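Workshop notebook - Piler, two-arm fridge build
February, Thursday, started after lunch

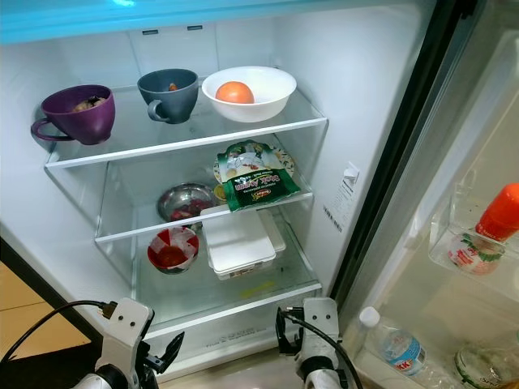 Piler at the open fridge, both arms up, left gripper slightly open.

Carrying on from the last entry. The fridge stays at the far end of the workshop by the double socket until we finish the shelf work. Please don't push it back against the wall. The arm bases are clamped to the trolley and the trolley is lined up with the tape on the floor, so if the fridge moves, all the saved positions are wrong again and it takes most of an evening to redo them.

State of the build

Both arms are now on the new shoulder brackets. The old ones flexed when the arm was stretched out, and at the gripper end that came to enough droop to catch the shelf lip. The new brackets are thicker and I printed them with the layers running the other way. I hung a 200 g weight from each gripper at full reach and left it while I had tea. No creep that I could measure with the steel rule. The left bracket has a slight elephant's foot on the underside which I filed off. Works fine, looks rough.

Left wrist cable is still the old one and it is too long. It curves well out to the left of the arm. I want to shorten it but that means a new connector, and I have run out of the small crimps. The right one arcs down from the wrist and so far hasn't snagged, but it worries me more because it is nearer the middle, where both arms work.

Controller is the Colenov board, same as before. Firmware not touched. The Saarela supply has been moved down to the bottom of the trolley and screwed to the plywood, so it can't slide about when somebody wheels the trolley. The fan faces outwards now. Keep rags off that side.

Reach

The top shelf has a purple mug at the far left, then a grey mug, then the white bowl with the round orange-red fruit in it. Both mug handles face left. I started with the left arm on the purple mug, as it is the easier of the two to get at. Two fingers on the handle is not a good grip. The mug swings as it leaves the glass. Gripping across the body is better, but the fingers need to open nearly to their limit and the pads then meet the mug at an angle, so only the front edge of each pad is doing anything.

Tried thicker pads. Worse. Tried thin ones cut from an old bicycle inner tube and glued on with contact adhesive. Better. Leaving those on the left gripper for now and keeping the printed pads on the right so we can compare.

The bowl is a different problem. It is too wide to go round, so it has to be pinched at the rim, and then it tips. I think the bowl is a job for both arms together and I have not written anything for that yet. The fruit inside can be picked on its own from above as long as the wrist comes in high enough to clear the rim. There isn't much height to spare under the roof of the fridge. Wrist pitch has to start at 60 degrees and flatten off as it goes in.

Middle shelf is the awkward one. The green foil packet leans against the patterned plate, so anything that touches the packet also pushes the plate. I have set the approach to come in from the right and lift before pulling. Slow. The steel bowl on the left of that shelf I left alone today.

Bottom shelf is the best of the three. The right arm gets to it with the elbow low and the fingers pointing up, and the paper cup and the white plastic container are both inside its range. The cup needs very little force. I had the grip limit at the same value as for the mugs to start with and put a dent in a spare cup on the bench, so the limit is now set per object in the config file. If you add something new and don't give it a limit it takes the lowest one, which means it may drop it. I would sooner it dropped things than crushed them.

Door

The door has to be open wide enough that it doesn't foul the right elbow. I have put a wedge under it. With the wedge out it drifts in by itself, the floor isn't level there. At some point it would be good to have the arm open the door, but the seal pulls hard and I don't think these servos will manage it without a lever or a strap on the edge. Not this month.

The door bins are outside what the right arm can do at present. It can nearly touch the bottle with the red-orange cap in the upper bin, but only by folding back on itself, and the elbow joint complains. The water bottle lower down is at an angle and would need the wrist rolled over. Both are off the list until the base is turned a bit further to the right, and turning the base costs reach on the top shelf. Might be worth making the base plate with two sets of holes.

Camera

The head camera is fine for the top two shelves. The interior light is very bright on the white walls and the first setting washed out the bowl completely. I locked the exposure by hand and wrote the value on the tape on the side of the mast. Don't put it back to auto. The glass shelves are also a nuisance, as the detector sees the steel bowl through the shelf above and sometimes places it a shelf too high. I have added a rule that throws away anything whose height doesn't match a shelf. Crude, but it stopped the arm going for it.

The finder still mixes up the thing in the purple mug and the thing in the grey mug now and then. They are small and only partly showing. More pictures needed of both, from further left.

Faults today

Right arm stopped dead in the middle of a move, error 459 on the Colenov screen. That one is over-current on the elbow. The joint wasn't hitting anything. Took the cover off and found one of the small screws in the housing had backed out and was rubbing. Put it back with a drop of threadlock and did the rest on that arm while I was there. The left arm wants the same doing before it is run for long.

Left gripper lost its zero after I switched off at the wall. It homes properly if you close the fingers by hand before powering up. I will write that on the trolley as well.

One soft crash: the left forearm touched the front of the top shelf on the way out. No damage to the trim. The exit path was a straight line from the mug to the rest position and the shelf lip was in the way of it. Added a point in between, further out and a bit higher. Ran it 2 times slow and then at normal speed without touching.

Notes for whoever is in next

Run at the slow setting until the left arm screws are done. Keep a hand on the stop button, the red one on the lead, and not the switch on the supply.

Shut the fridge when you finish. It was warming up nicely by the time I packed in, and the compressor ran for a long while afterwards.

The spare Plunov servos are in the blue drawer under the pillar drill. One has a stripped horn, marked with a cross in pen. Please don't fit that one, I keep it for the gears.

To do
- threadlock on left arm housing screws
- small crimps, then shorten left wrist cable
- tie for the right wrist cable, loose enough for full wrist roll
- base plate with second set of holes
- write the two-arm bowl lift
- inner tube pads on the right gripper if the left ones stay stuck
- pictures of the mugs from further left

Stopped at half past nine. Arms parked, supply off at the wall, glue left to cure on the bench with the lid off the tin, so open the window before you start.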